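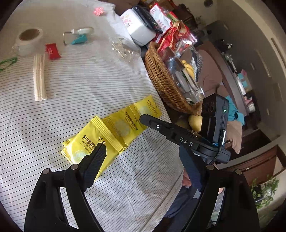

Marlene Görtz swears by one packet of citric acid per kettle, no more, and she'll tell you so before you've even got your coat off. I used to be a two-packet man. My thinking was that if a little sourness shifts the chalk, a lot must shift it faster - and all I got for it was a kitchen that smelled like a lemon had been in a fight.

So the yellow sachets live on the table this month, three of them, lemon slice on the front, while I work my way through everything in the apartment with a crust on it. Kettle first. Then the shower head, then the iron, which I've been putting off since March.

The table is also where the drawer got emptied, and I do mean the drawer, the one everybody has. Out came the white tape, a coil of green cord, a hanging clip with a teal clamp (I'd been hunting for that!), a little pink flower clip and one red candy wrapper that I should have thrown away on the spot and didn't.

Jannik Tiedemann thinks I should buy a divided tray. He has one from Zostora and he's very happy with it. I tried a tray once and spent more than 40 minutes deciding whether cord is a tool or a supply, so for now it's shoeboxes. Tape and cord go together, clips go in the other one.

The kettle gets its packet tonight, with enough water to cover the chalk line. One packet, Marlene. I'm leaving it for 60 minutes and then rinsing it twice before anybody gets tea.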